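Gifts, Loans and a House in Vanwood: A Talk With Young-sook Choo

When parents give money to their children, they seldom think first about tax. Young-sook Choo has worked with family gifts and estates for many years, and she told me that most of her clients come to see her after the money has already moved. "They bring me a bank statement and ask if they have done something wrong," she said. "Usually they have not. But they have no paper, and the paper is what I need."

We met at her office at Seol, a small practice in Vanwood, on a morning when she had no appointments. I wanted to ask her about the gift tax return, which I have found difficult to understand myself. Her first point was about who pays. In the United States, the person who gives is the one responsible for the gift tax, and the person who receives generally does not report the gift as income. "My clients from Korea are surprised by this," she said. "There, it is the receiver who must file. So the son comes to me very worried, and I have to tell him that it is his mother who should come."

Her second point was that filing a return does not mean paying. A gift to one person above the annual exclusion must normally be reported on Form 709, but the amount above the exclusion is first taken from the giver's lifetime exemption. Tax is due only when that exemption is used up, and very few families reach this point.
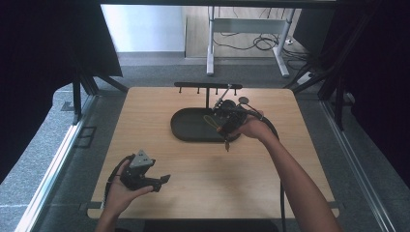
I asked her for a case that shows where people go wrong. She told me about Bok-nam Um, a retired shop owner who agreed that I could use her name. Mrs. Um wanted to help her daughter buy a house. She sent the money in December in one transfer, and she called it a loan when she talked to the daughter, a gift when she talked to the bank, and nothing at all when she talked to her accountant.

"The lender wanted a letter saying it was a gift," Ms. Choo explained. "This is normal. A lender does not like to see another debt. But Mrs. Um believed that her daughter would pay her back little by little. You cannot have both. If you sign that it is a gift, you should treat it as a gift."

They talked it over for 2 meetings, and at the end Mrs. Um decided that she did not want the money returned. Her husband had also agreed to the gift, so the couple chose to split it between them, and each of them signed the consent that the form requires. No tax was paid. I spoke with Mrs. Um later by telephone, and she was calm about the whole matter. "I was more afraid of the form than of the tax," she said. "Now I have a copy in the drawer with my passport."
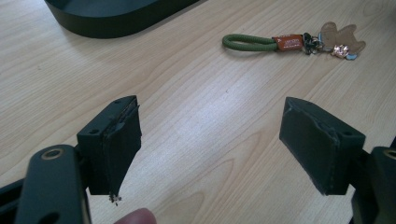

A real loan inside the family is also possible, Ms. Choo said, but it asks for more discipline. She wants to see a written note, a schedule of payments, and an interest rate that is not lower than the rate the IRS publishes each month. She also wants to see that the payments are made. "If the note says payment every month and there are no payments for three years, then what do you have? You have a gift with a nice document."

She is more relaxed about school and medical costs. Tuition paid directly to the school, or a bill paid directly to the hospital, does not count against the annual exclusion. The word "directly" is important here. A grandmother who gives the tuition money to her grandson, and lets him pay the college, has made an ordinary gift to him.

Our last subject was property. Some parents would like to give shares or land now, while they are alive. Ms. Choo asks them to find out first what they paid for it, as the child will usually take over the same cost for the purpose of a later sale. One of her clients spent nine weeks looking for the purchase papers of a small lot — they were in his brother's garage.

I asked if she has made gifts to her own children. She laughed and said yes, to both of them, and that each gift has its own folder. "My daughter says it is not romantic to receive a birthday present with a cover letter," she said. "I tell her to keep the letter."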